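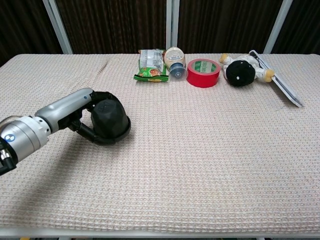
Können Maschinen inzwischen Hausarbeit? Oder wenigstens Werkstatt?

38 Antworten · 3.940 Aufrufe · 5-mal geteilt

drehbank_uli
Ich stelle die Frage mal in die Runde, weil wir sie am Donnerstag beim Stammtisch hatten und uns nicht einig wurden. Ein Kollege meint, in drei Jahren räumt ihm ein Arm mit Fingern die Küche auf. Ich halte das für Unsinn. Bei uns im Betrieb steht eine Zelle von Okberg, die legt Drehteile aus der Kiste auf ein Band. Das macht sie gut, solange die Kiste richtig steht. Steht sie schief, bleibt die Zelle stehen und jemand muss quittieren. Wie sind eure Erfahrungen?

Kantholz
Kommt darauf an, was du Hausarbeit nennst. Staubsaugen und Rasenmähen geht seit Jahren. Einen Tisch abräumen ist etwas anderes. Da liegt eine weiche Tüte neben einer Flasche, daneben eine Rolle Klebeband und ein Stofftier. Jedes Teil will anders angefasst werden. Eine halb leere Chipstüte gibt nach, eine liegende Flasche rollt weg.

R_Talavera
Ich arbeite bei einem Integrator und baue solche Greifplätze auf. Mehrfingerhände sind deutlich besser geworden. Einen schwarzen Plastikbecher, der auf dem Kopf steht, nimmt so eine Hand heute von oben und setzt ihn woanders wieder ab. Vor ein paar Jahren hätte man dafür einen Sauger genommen und gehofft, dass der Boden glatt ist. Bei unserem letzten Versuch mit der Drarkus-Hand hatten wir 670 Griffe an gemischten Haushaltssachen, davon gingen 23 daneben. Die meisten Fehlgriffe waren Tüten.
Gruß, Reynaldo Talavera

drehbank_uli
23 von 670 klingt wenig, ist im Haushalt aber viel. Wenn mir jedes dreißigste Glas herunterfällt, stelle ich das Ding in den Keller.

R_Talavera
Gläser waren nicht dabei. Und daneben heißt bei uns meistens nur, dass der Griff nicht zustande kam. Heruntergefallen ist wenig. Zugegeben, ein Mensch war immer in Reichweite vom Not-Halt.

Moosgruen77
Mir fehlt in der Diskussion die Zeit. Wie lange dauert so ein Griff? Ich habe im August auf einer Hausmesse zugesehen, wie ein Arm drei Sachen in eine Schale gelegt hat. In der Zeit hätte ich die Spülmaschine ausgeräumt.

Kantholz
Wenn ich nicht daneben stehen muss, ist mir die Zeit egal. Meine Waschmaschine braucht auch zwei Stunden.

Moosgruen77
Die Waschmaschine hat aber eine Tür. Ein Arm auf der Arbeitsplatte hat keine, und bei uns laufen zwei Kinder herum.

rodel_m
Ich sehe das wie Uli, aber aus einem anderen Grund. Das Greifen selbst ist fast erledigt. Offen ist, woher die Maschine weiß, was wohin gehört. Kommt die Rolle Klebeband in die Schublade oder bleibt sie liegen, weil gleich noch ein Paket zugeklebt wird? Das weiß ich bei meiner eigenen Frau nicht immer. Wir hatten in der Lehrwerkstatt eine Software von Zedlow, der man die Plätze einzeln zeigen konnte. Für Werkzeug an der Lochwand war das brauchbar, der Zehner-Schlüssel hängt eben immer am selben Haken. Für einen Küchentisch würde ich mir die Arbeit nicht machen.
Rodel Maglaya

spaetschicht
Also Werkstatt ja, Haushalt nein?

rodel_m
Werkstatt teilweise. Späne aus den Ecken der Maschine holen kann bei uns immer noch nur der Azubi.

drehbank_uli
Dem kann ich mich anschließen. Entgraten von Hand auch, sobald die Teile wechseln. Bei Serie ist das längst automatisiert.

Stoffel_K
Widerspruch zu allem hier. Ihr vergleicht immer mit einem gesunden Menschen mit zwei Händen. Mein Vater kann nach dem Schlaganfall rechts nicht mehr greifen. Wenn ihm ein Arm am Tisch den Becher hinstellt und die Flasche aufrichtet, reicht das schon. Da muss niemand wissen, wo das Klebeband hingehört, er sagt es ja selbst. Wir haben bei Paisan ein Angebot angefragt, der Preis war allerdings jenseits von allem, was die Kasse bezuschusst.

R_Talavera
Guter Punkt. Mit jemandem, der die Anweisung gibt, fällt der schwierigste Teil weg. Ich würde auf eine Leihstellung bestehen und die eigenen Sachen mitnehmen, also genau den Becher und genau die Flasche. Auf einem hellen, leeren Tisch klappt vieles, was auf einer vollen Küchenzeile nicht mehr klappt.

Stoffel_K
Danke, nach einer Leihstellung frage ich. Tischdecke liegt bei ihm immer drauf, stört die?

R_Talavera
Solange sie nicht rutscht, meistens nicht. Falten können stören, wenn die Finger knapp über dem Tisch schließen. Notfalls mit Klammern festmachen.

Kantholz
Uli, was sagt dein Kollege dazu?

drehbank_uli
Der bleibt bei drei Jahren. Wir haben um einen Kasten Bier gewettet.

Ähnliche Themen
Mähroboter bleibt am Hang stehen
Cobot an der Ständerbohrmaschine, wer hat das gemacht?
Okberg-Zelle: Störung nach Kistenwechsel
Saugroboter und Teppichfransen
Greifhilfen für Einhänder, Sammelthread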